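Bowls, and the rack that hates them

Dish racks are designed by people who eat everything off flat plates. Look at the slots: narrow, upright, perfect for a dinner plate, and of no use whatsoever to a cereal bowl, which will lean over, settle against its neighbor and stay wet until March. I own more bowls than plates. I suspect most people do once they have soup.

What follows took me years and 35 chipped rims, and it costs nothing.

Start with an empty rack. I mean completely empty, including the fork that has been living in the corner. A rack that is already half full gets loaded around whatever is in it, and yesterday's saucepan lid ends up deciding where your good bowls go. Push the rack back against the wall so that it can't creep, and check that all the feet are on the counter. If it rocks, bend the short foot. Folded cardboard under it will be soup by morning.
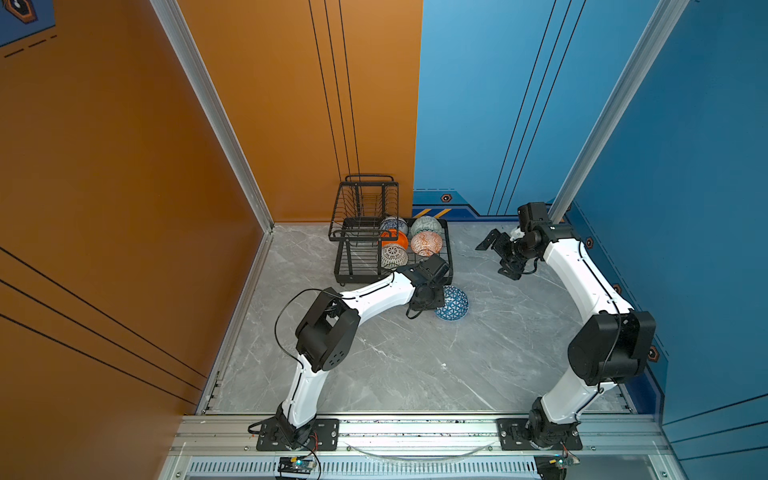
Then do the bowls first, before the plates have a chance to grab the middle. Stand them on their sides in the lower tray, all facing the same way, with the hollow side toward the back. Water runs down the curve and off the rim. If you lay them flat and face down on a closed surface, you trap a little puddle of steam under each one and find it again on Thanksgiving.

Leave a finger's width between them. I know you can fit two more in. My brother-in-law Arnaldo Simões can fit four more in, and he also buys new bowls every year.

Mix the patterns if you like. The rack doesn't care, and a matched set only makes it more annoying when one goes.
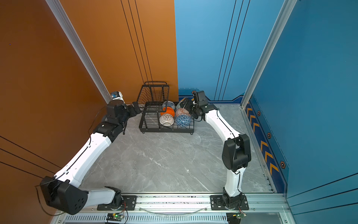
Six bowls on their sides, bottoms to the front. The orange one keeps the peace between the blue flowers and the lattice.

A few smaller things:

Hold a bowl by the rim and wall together, thumb on one side, fingers on the other. Wet glaze is slippery, and a fingertip hooked over the edge is a wish more than a grip.

Tip it before you rack it. Many bowls have a foot ring underneath, and that ring holds a teaspoon of dishwater which it is saving for your sleeve.

Heavy bowls go low and toward the back. A big mixing bowl up on the plate tier will bring the whole rack over, and it likes to do this at 3 a.m.

Put the side holder to work. Mine did nothing for months before I hung the bottle brush on it.

Wipe the counter under the rack every couple of days, especially if it's stone. Marble keeps a diary of everything you leave sitting on it. 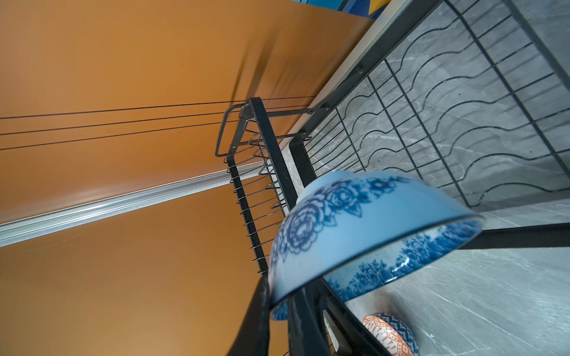 Upside down, navy flowers out, with the plate slots behind.

Empty the rack before you start the next load. I have been told this by everyone I ever lived with, and I do it when company is coming. For baked-on oatmeal, fill the bowl with warm water and go read something.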